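In Defense of Plugs You Can Find

For about as long as I've been buying things that plug in, the things I plug them into have been white. White cubes, white strips, white cords that go gray at the end you touch. I never questioned it. White was what the hardware store had, and I figured an adapter was like a nail or a lightbulb, a thing you owned a bunch of and never looked at.

Then I moved into the apartment on Lerko Street in April, and I had to unpack a whole box marked CORDS (you have this box too, don't pretend), and I lost most of a Saturday to it. I couldn't tell the phone brick from the speaker brick. I couldn't tell the travel adapter I liked from the one that falls out of the wall if you breathe near it. I plugged four wrong things into one lamp!

So I'm going to make a case that I know sounds silly, which is that electrical stuff should come in colors. Pink, baby blue, yellow, whatever you've got. I've been slowly swapping mine out, and I'm a convert, and like all converts I'm going to be annoying about it for a while.

My mother thinks they look like toys. She's kind of right! A light blue cube and a couple of little pink ones on a dark marble counter do look like something that got left behind after a kid's birthday party. But I can spot them from the doorway, and when I pack for a trip I grab the pink one with the prongs and I'm done.
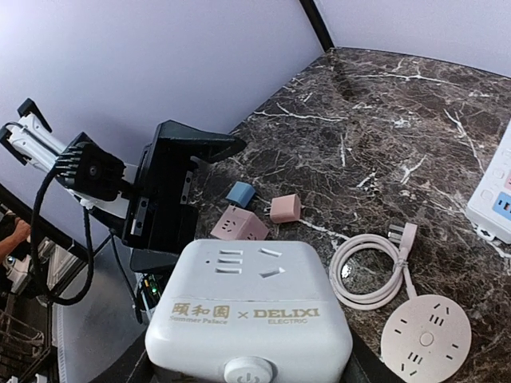
Dragica Stoyanova wrote to me after I brought this up in my last column, and she was not having it. Color is fine for about a week, she said, and then you forget what the colors mean and you're back where you started, only now with a pink kitchen. Her answer is a label maker and a drawer with dividers. She labels both ends of every cord, and she says she hasn't bought a replacement charger in years.

Okay, Dragica. I respect it. I even own a label maker (a Volleck, bought in a burst of New Year's energy, last seen in the box marked CORDS). My trouble with labels is that you have to be the kind of person who makes the label. You have to do it on the day the thing comes home, when you're excited and just want to charge your headphones. I have never once been that person on that day. A pink plug is pink when it comes out of the package and it's pink when you're late for the airport, and it asks nothing of me at all.

She does have a point about forgetting, though. I tried a system at first where blue meant kitchen and pink meant travel, and it fell apart in a hurry. What stuck was much dumber. I don't remember what pink means. I remember that the mixer goes in the pink one. That's a different kind of memory, the same kind that tells you which mug is yours at work, and I seem to have plenty of it.

This matters most with power strips, if you ask me. A plain strip is a row of identical holes, and every single time I want to unplug the coffee grinder I follow its cord back with my finger like I'm defusing something. With colored sockets I can yell "pull the yellow one" across the room and my roommate will pull the yellow one. She has never pulled the wrong one. We can't say that about the old strip, which cost us 31 minutes of a bread program and a very flat loaf. 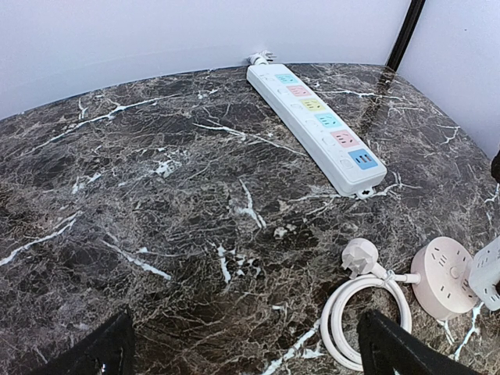 And while I'm complaining, can we talk about where all this stuff lives? Every magazine kitchen I've ever seen has a bare counter and not one cord on it, and I would love to know how those people make toast. I went through the whole Plinalitz kitchen catalog, all 274 pages, hunting for a power strip. Zero! They'll sell you a drawer with outlets built into it for $200 and up, plus the electrician, but a strip on a counter is apparently too shameful to print.

Mine stays out. I used to shove it behind the bread box, where it collected crumbs, and crumbs plus sockets is a bad idea even to me. Out in the open I wipe around it, I notice when a plug is sitting crooked, and I don't stack a cookbook on it. It's a lot easier to leave a thing out when you don't mind looking at it.

I'll give the white-plug people one thing, which is that the colors don't match anything. My landlord, Mr. Jurić, came by to look at the faucet and asked if I was opening a candy store. The toaster is red. The kettle is green. I still bought another adapter last week, in yellow, and it's already got the blender on it.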